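Hand-Gripper Shifts at Plullham Move to Fruit

The Plullham group has moved its hand-gripper sessions from boxed goods to loose produce. Operators now pick up tomatoes and citrus with a gripper in each hand, and the recordings go to Rovudari for training the sorting arm. Over 103 sessions have been logged since June. Shifts on this work are capped at 67 minutes -- wrist strain was the main complaint in the first month.

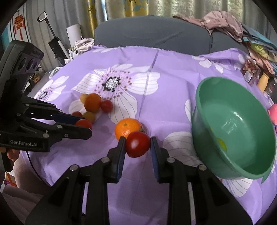 Efraín Ríos writes that the cap helps but the pay grade has not caught up: operators are still listed as packers, and he wants the new duties in the job description before the arm goes on the line.

Teófilo Cáceres will take grade questions through November. The two packing posts at Trimell stay open.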